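Small Parcels, Small Margins

Selling second-hand goods by post has become a common way for students to add to a maintenance loan. The work needs a phone, a kitchen scale and somewhere to keep stock. Whether it pays depends mostly on costs that new sellers leave out of their sums.

Milovan Milošević, in his second year at Orholm, began in January with two boxes of mixed toys and building pieces from a house clearance. He sorted them by type, listed them in lots on Saretora and kept a record of every sale. By the end of the summer term the record showed takings of £567. Postage, packing and selling fees are entered in separate columns, as is the price of the original boxes. 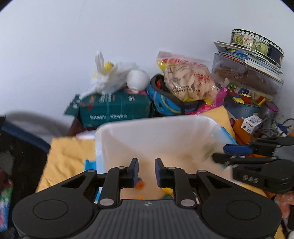
Small pieces and a yellow padded envelope.

Postage is the largest of these costs. Services are priced by weight and by thickness, and a lot that will not lie flat can move up a price band with no change in weight. Milošević now packs a sample of each lot before he writes the listing, weighs it, and sets the price from the result. Lots that would sell for less than £4 are merged with others.

Fees come next. Saretora takes a share of the sale price, and Fotum charges a flat 50p per item sold. The flat charge is the better choice for a dear item and the worse one for a cheap item. A seller using both sites must also take down the second listing as soon as the first one sells, or refund a buyer.

Time is harder to enter in a column. Sorting, cleaning, taking pictures and answering messages are all unpaid until something sells. Lazarević, a student budgeting service, suggests that sellers write down their hours for a month before buying more stock.
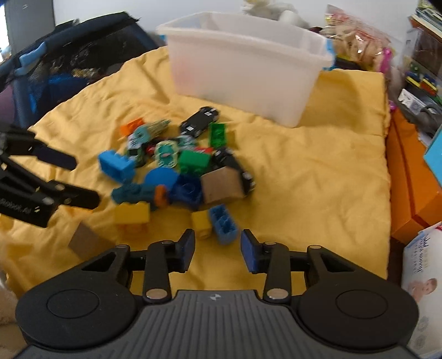 Mimoza Leka disagrees with that advice, saying that a single month tells a seller very little, that her own first weeks went on learning how to write a listing, and that she would have given up had she worked out an hourly rate then. She would wait a full term.

Records matter for tax as well. Selling one's own unwanted things is usually treated differently from buying goods in order to resell them, and the second may count as trading. Sellers should keep receipts for stock and proof of postage, and check the current rules before the tax year ends. Milošević keeps his in a folder, sorted by month, with the cost of each box written on the front.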